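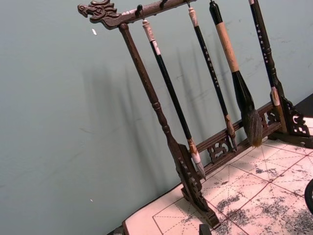
Cader Water-Writing Cloth, large size: a review

I bought this cloth with my own money, which I mention only because most of what I read before buying it was written by people who had been sent one. They all seemed to have had the same week with it. They unrolled it, wrote one very black character with a wet brush, watched it fade, and felt calm. I've now had mine since March and used it most mornings, and calm isn't the word I'd pick.

For anyone who hasn't met one of these, a water-writing cloth is a sheet of coated fabric that goes dark where it gets wet. You load a brush with plain water, write, and the strokes look like ink. When they dry, they disappear and you start over. The appeal is obvious if you practice a lot. Paper costs money and ink gets on the cat. The seller's page says one cloth can be reused 1000 times. I'll come back to that number.

The Cader comes rolled in a cardboard tube. Mine had been in there long enough to have opinions about being flat. The instructions, a single folded sheet in small type, tell you to leave it under books overnight. I left it under books for two nights and the corners still came up. I ended up holding them down with whatever was on the desk, and five months later I'm still doing that. A cloth this size really should ship with weights, or at least with a line on the product page saying you'll need some.

Once it's down, the surface is decent. There's a fine tooth to it that catches the brush a little, more than the cheap cloth I had before, which was like writing on a shower curtain. Horizontal strokes come out clean. I can lift at the end of a stroke and get a point that looks like I meant it. On the cheap one everything ended in a blob, and I spent a year thinking that was my fault. Some of it was my fault, as I found out when the blobs followed me to the new cloth.

Now the complaints.

First, the grid. The cloth is printed with faint red practice squares, and on mine they drift. If you lay a ruler along the third row, the line has wandered off by the time you reach the right side. It isn't huge. It is exactly enough to make a column of characters lean, and if you're a beginner you'll blame your posture. I wrote to Cader about this and got a polite answer saying that small variations are part of the weaving process. The grid is printed, so I don't know what weaving has to do with it.

Second, drying time. The sheet says strokes fade in 8 minutes. In my kitchen, with the window open, a light stroke goes in less than that and a heavy one takes a good deal longer. On a damp day I've come back after breakfast and found the ghost of yesterday's last line still sitting there, gray and reproachful. You can blot it with a towel, but blotting smears the damp into the squares next door and then you've got a patch you can't use. If you write small and move around the sheet, you can manage it. If you write large, plan on two cloths or a short session.

Third, and this is my real gripe with all of these products and the way they get talked about: water isn't ink. Everybody selling one says it "feels just like the real thing." It doesn't. Ink has body. It drags, it pools, it dries out in the brush and tells you when you've gone too slowly. Water runs straight to the tip and off it. After six weeks of nothing but the cloth I went back to paper and my strokes were too fast and far too wet. I had taught myself to hurry before the line faded. It took me some time to unlearn that.

Ilaria Bassi, who teaches the Saturday class I go to, is milder about it than I am. Her view is that the cloth is fine for stroke order and for getting your arm moving, and that you should never judge a finished character on it. She has her students write on cloth for the first part of the lesson and on paper for the rest. I think that's sensible, and I also notice that it means you still have to buy paper, which was the thing the cloth was supposed to save us from.

I did try it against two others. The Grikar is thinner, costs a third less, and goes transparent when it's really soaked, so you see the table through your own writing. It does dry faster. The Ilex is the fancy one, mounted on a backing board, and it lies flat straight out of the box, which after my experience felt like a miracle. But it's small, it costs more than twice as much, and the backing started to lift in one corner where water had crept in under the edging. I'd been careful with it, too. If you only want to practice small script, and you find one on sale, it might suit you better than the Cader. I wouldn't pay full price.

About that reuse figure. I can't test it to the end and I doubt the company has either. What I can say is that the squares I use most, the ones in the middle, no longer go properly black. They go a sort of slate color. The outer rows, which I mostly ignore, are as dark as on the first day. So the coating does wear, and it wears where you write, and the number on the page must depend on what you're willing to call black. I've started rotating the sheet so the worn part is at the top. I should have done that from the beginning, and the instructions could have said so.

Hard water makes it worse. I got pale rings from the tap water within a couple of weeks. Switching to filtered water stopped new ones from forming but did nothing for the old ones. The sheet says to wipe the surface with a damp cloth and no soap, which moved the rings around slightly. A friend suggested vinegar. Please don't. I now have one square that never turns dark at all.

The set I bought also included a starter brush and a shallow plastic water tray. The brush sheds. I pulled hairs off the cloth for the first week, and by then it had lost its point, so it's now what I use to dust the keyboard. The tray is fine. It's a tray. I'd skip the set and buy the cloth alone if you already own any brush you like, and if you don't, spend the difference on a plain mid-sized one from a proper art store. Castellanos sells a mixed-hair brush that I've been happy with, and it survives being used with water one day and ink the next as long as you rinse it well and let it dry hanging up.

One small thing in its favor: no smell. The cheap cloth stank of plastic for a month. The Cader had a faint whiff when I opened the tube and that was gone by the next day. It also rolls up again without cracking, although it then goes straight back to being a tube, and see above regarding corners.

Would I buy it again? Yes, grudgingly, in the smaller size, which fits on the table with room left for the water. I write more often than I used to. It takes no time to set up and there's nothing to scrub afterward, and on a weekday morning that counts for a lot. But the price is steep for a consumable, and it is a consumable, whatever the page says. Use it for drills and keep a pad of paper next to it.

Comments

Gøran Midtbø
My grid drifts too, same direction as yours by the sound of it. I sent mine back and the replacement was straight, so it's worth asking. They paid for the return postage but I had to push.

inkandtoast
You're being hard on it. I've had the large one for 2 years and the middle is still plenty dark. I do use a very soft brush though, and I never scrub at it.

Ruthless_Paper_Buyer
Newsprint. Cheap, flat, and you can keep the good ones. I tried a water cloth once and missed being able to look back at what I'd done the week before.

pmarsh95
To flatten the corners, roll it the opposite way around the tube and leave it a few hours. Worked on mine, except for one corner. Thanks for the warning about vinegar, I was about to try it.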